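Subject: Re: Packing line automation and what happened to hours
Date: Monday, April 19, 2021

On the list last week a member wrote:

> We are looking at putting pick arms on our mixed-goods line and the
> floor is nervous. Management says no job losses. For those who have
> already done it, did that hold up? And what do people do all day now?

We went through this at Lusow, so I can give you our side of it. I work second shift at the Vuker building, household goods and snacks, and I have been on the line for 6 years.

The first cells went live in October. Before that we had 5 people per line picking by hand from totes. Now two people look after the cells and the other three moved to item prep and returns. Nobody was let go. Overtime did drop, and for some families that was a real cut in pay. Ask about that before you ask about headcount, because our agreement covered jobs and said nothing on hours.

The arms do well with boxes. Cartons, jars with a flat lid, anything stiff. On a good shift one cell does 3,071 picks and my shoulders are thankful. Soft or shiny packaging is where a person still has to step in. We log each stop, and the worst month had 736 of them, mostly foil bags and clear plastic.

Item prep is the part that was new to us. Each product the cells handle has to be tried on a table first, with other goods lying near it, in different positions.
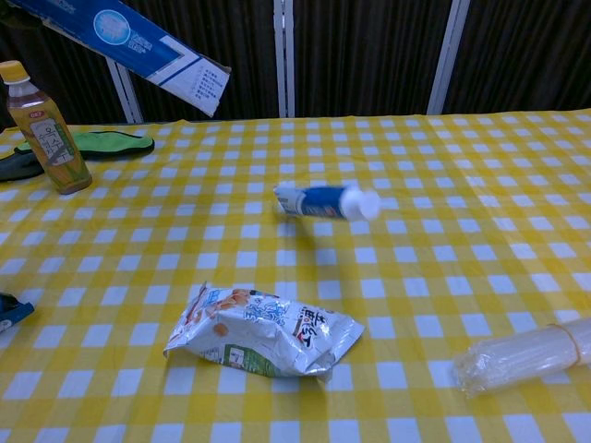 It is slower work than picking and easier on the back, but you stand in one place and you have to pay attention the whole time. Some people like it. Two of ours asked to go back to the dock - they missed moving around.

Pay grade was the other fight. Prep was first posted at the same rate as picking, though it takes training and you end up writing notes all shift. We got it moved up one step after the Dal Bello site did the same. The Iranora site is still at the old rate as far as I know.

If you get a say in anything, ask for the training to be on paid time and for the stop log to be open to the floor. Ours was managers only at first, and people assumed it was being used to grade them.

I can send the wording of our posting if you want it. Write to me off list.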